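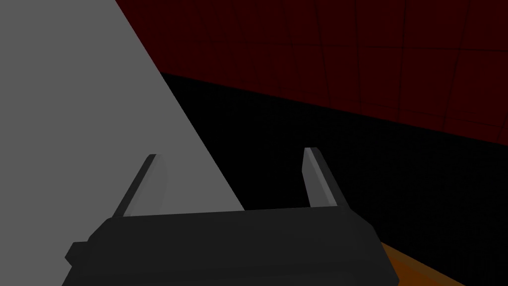 Secado de tabiques tras una inundación leve: comparación de dos métodos de ventilación

Autores: Tímea Erdős, Khoa Lương, Tania Howlader
Tutor: Yasuo Shibata
Asignatura: Patología y rehabilitación de edificios

1. Objeto

El trabajo compara dos procedimientos de secado aplicados a tabiques de placa de yeso con aislamiento de lana mineral, después de una entrada de agua limpia de poca altura. El primero combina deshumidificador y ventilación superficial. El segundo añade inyección de aire en la cámara a través de taladros practicados detrás del rodapié. No se estudian aguas residuales ni daños por moho ya establecido.

2. Material y método

Se construyeron dos paños iguales, A y B, con montantes de acero galvanizado y placa sencilla por ambas caras. La superficie de placa de cada paño se cortó de un mismo lote para reducir la dispersión. Los paños se mantuvieron con la base sumergida durante una noche y se pesaron al retirarlos de la cubeta.

El paño A se secó con un deshumidificador Bolleo y un ventilador orientado en paralelo a la placa. El paño B utilizó el mismo equipo y, además, un inyector Podness de caudal fijo. La humedad se midió con un higrómetro de agujas en tres alturas, siempre en los mismos puntos, a las 9:00 y a las 18:00. Las lecturas en yeso son relativas - la escala del aparato está calibrada para madera - y se usan solo para comparar un paño con otro.

El criterio de fin de ensayo fue la igualdad, en dos lecturas consecutivas, con una muestra de control que no se había mojado.

3. Resultados

El agua retenida al inicio fue de 2.135 g en el paño A y de hasta 2.135 g en el B, según la pesada que se tome (se repitió por un error de tara). Tras las primeras 24 horas, el paño A había perdido 657 g y el B, 832 g. La diferencia se concentra en el punto de medida inferior, donde la lana mineral permanece en contacto con el canal.

En las caras exteriores no se apreciaron diferencias de interés. A partir del segundo día ambas daban valores próximos al control, mientras que la cámara del paño A seguía húmeda al abrirla.

4. Discusión

La lectura superficial por sí sola llevaría a retirar los equipos antes de tiempo. Piyumi Khan, que revisó el borrador, señaló que los taladros del paño B también facilitan el drenaje por gravedad y que ese efecto no se ha separado del de la inyección. La objeción es correcta. Haría falta un tercer paño, taladrado y sin inyector.

Tampoco se controló la temperatura del laboratorio durante el fin de semana. El registro se interrumpió el viernes y se reanudó el lunes.

5. Trabajo pendiente

Ensayar el paño C con taladros y sin inyección. Repetir la serie con doble placa. Corregir la tabla de pesadas del anexo 2 y adjuntar la hoja de calibración del higrómetro.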